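# Datenkarte: Rorkon Küchenaufgaben, Teilsatz »Arbeitsplatte«

Stand: März, Pflege: Projekt Eklund

## Zweck

Der Teilsatz dient der Frage, ob ein einarmiger Greifer einfache Küchenarbeiten ohne Eingriff erledigen kann: Gefäße aufnehmen, umsetzen, auf ein Tablett stellen, Platz schaffen. Er ist für die Auswertung gedacht. Zum Trainieren ist er zu klein.

## Umfang

- 541 Episoden, davon 160 mit Eingriff durch die Bedienperson
- Aufnahmeort: zwei Küchen am Standort Brernness
- Bilddaten: Kamera am Handgelenk, keine Außenansicht
- Zusätzlich: Gelenkwinkel, Greiferöffnung, Aufgabentext

Eine Episode beginnt mit dem Aufgabentext und endet mit dem Loslassen des letzten Gegenstands oder mit dem Abbruch. Abbrüche bleiben im Datensatz.

## Aufgaben

Vorgegeben sind nur Start und Ziel. Tassen, Becher, Tabletts und Kleinteile stehen so, wie sie in einer benutzten Küche stehen, also dicht beieinander und teilweise mit Inhalt. Die Handgelenkkamera sieht beim Greifen vor allem den gehaltenen Gegenstand. Was dahinter oder darunter liegt, muss die Steuerung aus früheren Bildern wissen. 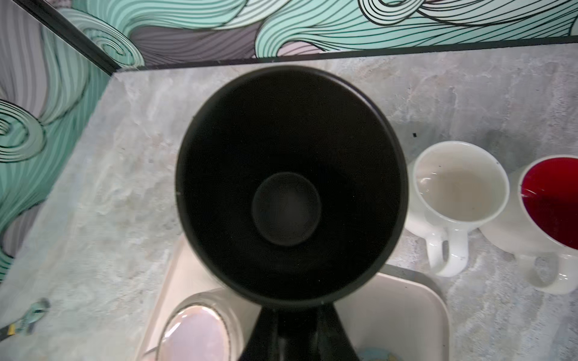

Am zuverlässigsten gelingt das Aufnehmen freistehender Gefäße. Schwieriger wird das Abstellen neben gefüllten Tassen, weil schon ein Kontakt am Henkel zum Verschütten führen kann. Als Erfolg zählt eine Episode nur, wenn kein anderer Gegenstand verschoben wurde. Diese Regel ist streng und drückt die Quote merklich gegenüber der älteren Zählweise aus Mariria.

## Annotation

Jede Episode trägt eines von drei Etiketten: »erledigt«, »erledigt mit Eingriff«, »abgebrochen«. Die Dauer wird nicht bewertet. Für 224 Episoden liegt eine zweite, unabhängige Annotation vor; Abweichungen sind im Feld `strittig` vermerkt.

## Einschränkungen

Spülen, Abwischen und Einräumen in Schränke fehlen. Transparente und spiegelnde Objekte sind unterrepräsentiert. Aus den Ergebnissen folgt nicht, dass ein System »die Küche aufräumt«; gemessen werden einzelne Handgriffe unter Aufsicht. Für die nächste Version sind rund 1000 Episoden geplant, dann auch mit wechselnder Beleuchtung.

## Kommentare

**kv_tau:** Gilt ein Eingriff auch, wenn nur der Notaus gedrückt und danach fortgesetzt wurde? Im Schema steht dazu nichts.

**rorkon-pflege:** Ja, zählt als Eingriff. Wird im Schema ergänzt.

**blechdose7:** Zu Hause würde mir »erledigt mit Eingriff« nichts nützen, dann räume ich die Tasse selbst weg. Bitte die Quote immer getrennt angeben.

**m_oderso:** Das Feld `strittig` ist bei mir in einigen Dateien leer statt `false`. Absicht?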